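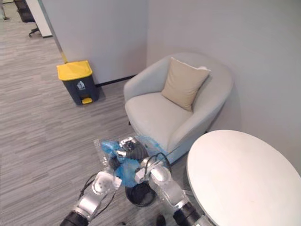
People and Work > Machines at Work

When a robot helps to tidy the office

Offices get untidy. People eat lunch at their desks, unwrap parcels and leave cushions on the floor. By the evening, somebody has to put it all right again.

At a company called Firia, in the town of Raltley, part of that job is now done by a robot. Its name is Prekow. It works in the corridors and in the corners where people sit and chat, picking things up and putting them where they belong.

What does it look like?

Prekow has two arms. Each arm is made of stiff pieces called links, joined together so that they can bend, a bit like your arm bends at the elbow. At the end of each arm is a gripper, which does the work of a hand. Black cables run along the arms.

In the picture at the top of this page, the grippers are on either side of a crumpled blue plastic bag. The bag is bundled up with a coiled black cable. Next to the armchair is a bin with a yellow lid.

Why is a plastic bag hard?

If you wanted to pick up a plastic bag, you would just do it. You wouldn't need to think about it. For a robot, a bag is one of the hardest things in the room.

A brick always has the same shape. A bag changes shape every time it is touched. It can be flat, or puffed up with air, or squashed into a ball. A gripper may close on a fold and find there is hardly anything there. Shiny plastic also reflects the light, and that can confuse a robot's cameras.

A cable is awkward too, as it can loop round things and pull them along. When a bag and a cable are tangled together, the robot has two hard problems at once. It also has a question to answer: is this rubbish, or does somebody want it? A bag can usually be thrown away or recycled. A cable might belong to someone's computer.

Prekow does not have to guess. If it isn't sure about something, it puts it in a tray and a person looks at it later.

How did it learn?

Samer Awad is one of the people who trained Prekow. To start with, he moved the arms himself using a set of controls, and the robot's computer recorded every movement. He picked up bags, paper cups, pens and cushions. He did this 2,000 times.

"The first week was very dull," he says. "I picked up the same cup all morning. Then you change where the cup is, and you do it again."

The computer looked for patterns in all those recordings. After that, Prekow could try by itself, with Samer close by to stop it if something went wrong. It dropped a lot of things. It still drops some.

Bins were a lesson of their own. A pedal bin is made for somebody with a foot. You press the pedal, the lid goes up, and both your hands are free. Prekow has no feet, so it was taught to lift a lid with one gripper and drop the rubbish in with the other.

What do the people do now?

Before the robot came, Hussam Khoury tidied all 40 rooms in the building with one other cleaner. They both still work there, but their jobs have changed.

Hussam used to spend the first part of each shift bending down to pick things up. His back was often sore by the time he went home. Now Prekow does most of the picking up, and Hussam starts with the kitchens and toilets. The robot can't clean those. It is not allowed near water, and it isn't any good at scrubbing.

He has some new jobs as well. He checks the tray of things the robot wasn't sure about. He wipes its grippers, which get sticky. If Prekow is stuck behind a chair, a message comes to his phone and he goes to help.

"It's slow," Hussam says. "I can clear a room in the time it takes to pick up one bag. But it doesn't get a bad back."

Not everything is better. Hussam used to talk to the office staff while he tidied round them, and he sees less of them now. He also had to go on a three-day course in March to learn how to work the robot safely. He asked to be paid more for the extra skills, and Firia agreed.

Do robots take people's jobs?

Sometimes they do. When a machine can do a whole job more cheaply than a person, a company may decide it needs fewer workers. This has happened many times before, for instance when machines began to weave cloth.

Often, though, a machine does only one part of a job. Then the person does more of the other parts, or learns something new. That can be a good change or a bad one. It depends on whether the new work is interesting, whether it is paid fairly – and whether anybody asked the workers what they wanted.

At Firia the cleaners were asked. They said the robot should not work near them when they were carrying hot drinks, and that there must be a stop button they could reach easily. Both of those became rules.

Words to know

Automation: using machines to do work that people used to do.
Gripper: the part at the end of a robot arm that holds things.
Link: one of the stiff pieces that make up a robot arm.
Shift: the hours that a person works in one go.

Something to try

Put on a pair of thick gloves and use only your thumb and one finger on each hand. Ask a grown-up for a paper bag, and try to fold it up. Then try to untangle a piece of string. Which is harder?

More in Machines at Work

How a warehouse finds your parcel
Who mends the robots?
A day at the Najjar bakery
What does a sensor do?
Milking cows by machine
Why lifts don't have drivers any more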